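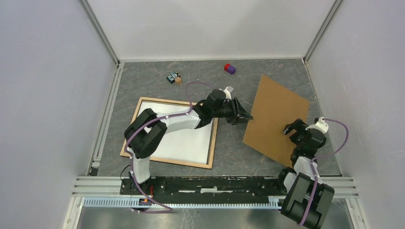
Okay, framing thread! I've put off framing my aunt's linocut for so long that the tube it came in has its own spot in the hallway. No more. Cheap light wood frame, cardboard backing, let's go.

1/ Clear the table before you open anything. I say this as someone who once lost a print under a pile of mail for all of August. Toy blocks can stay at the back, they're not hurting anyone.

2/ Check the wood before you check anything else. I went back and forth between the Nesholm and the Sala at the store and ended up picking on grain alone (the Nesholm was 3 bucks cheaper, so, hm, maybe not on grain alone). I like pale pine with fine lines that run the long way. Anything orange makes a black and white print look sad to me.

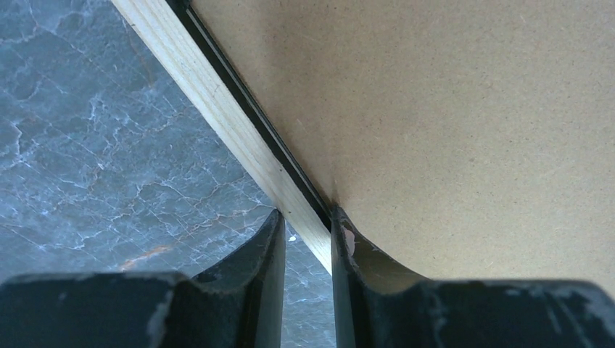

3/ Backing board. It's plain brown cardboard and it has opinions. If one side is sticking out past the frame, do NOT lean on it and hope. Lift it, slide it over, set it down flat. I bent a corner on my last one doing the lean-and-hope and you could see the wall bulge behind it for 2 years.

4/ Metal tabs. Fold them up all the way round first, then the board, then fold them down. A butter knife is kinder than your thumbnail. Some frames have tabs so stiff you'd think they were guarding a bank (looking at you, Brastava), so go slow and don't bend the same one over and over or it'll snap.

5/ Look at the white side before you close up! Hairs, crumbs, one time a whole sequin. Wipe it with something dry, then put the cardboard on.

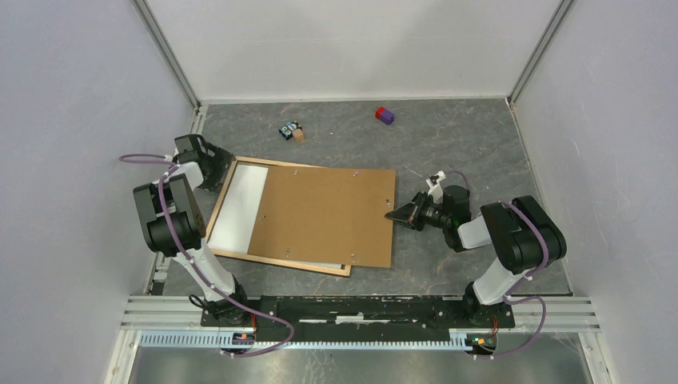 Uyên Đặng replied that she tapes right over the tabs with brown paper tape, all four sides, and hasn't had dust get in since. Okay, stealing that!!

6/ Hanging is a whole other thread. I have 24 nails in a jar and none of them are the size I want. Tape goes on first, then I'll fight with the wall.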